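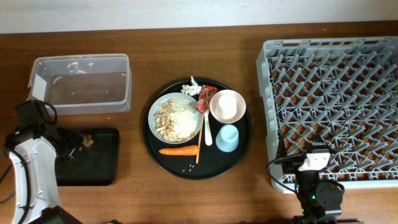 How to Start a Kitchen Compost Bucket (and Keep It From Smelling)

I love compost. I have been saving scraps for 13 years, and I still get a kick out of lifting the lid in October and finding dark, crumbly soil where the dinner leftovers used to be! If you have a kitchen and a patch of ground, you can do it too.

What you need

A bucket with a lid (mine is the small Plurkow), a bag of dry leaves or shredded cardboard, and an outdoor bin. I use the 80-gallon Sorness, but a simple wire ring works great.

Step 1. Line the bucket with a handful of shredded cardboard. It soaks up the drips, and the whole mess slides out in one go.

Step 2. Add scraps as you cook. Peels, cores, coffee grounds, tea leaves, crushed eggshells - all of it. Chop up anything thicker than your thumb.

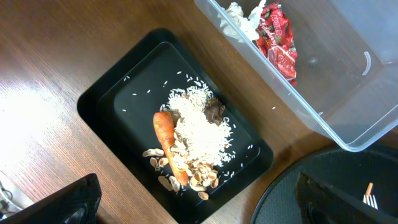
Rätsep Home Garden Notes, Issue 9, page 80

Step 3. Go easy on grains. Raw or cooked, rice and pasta can bring mice, so bury small amounts deep in the pile. Meat, cheese and oil stay out completely.

Step 4. Empty the bucket every two or three days. Tip it into the middle of the pile, then cover it with twice as much dry stuff. Please don't skip the cover! It keeps the flies away, and it makes more difference than any powder you can buy.
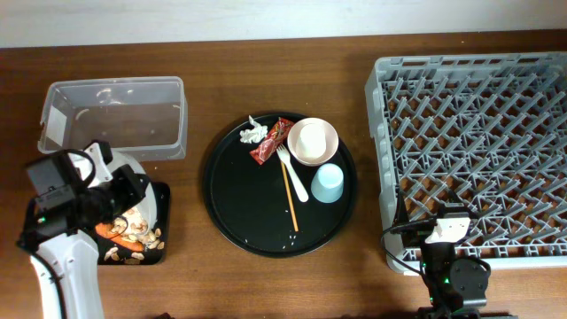

Nut shells are fine too, though they take their sweet time. Crush them first with a rolling pin and skip the heavily salted ones. Walnut shells I leave out of the vegetable beds altogether and use on the path down by the Puklow roses.

Step 5. Turn the pile with a fork every couple of weeks. If it smells sour, mix in more leaves. If it just sits there doing nothing, give it some water and a few fresh green scraps, then check it again the following week.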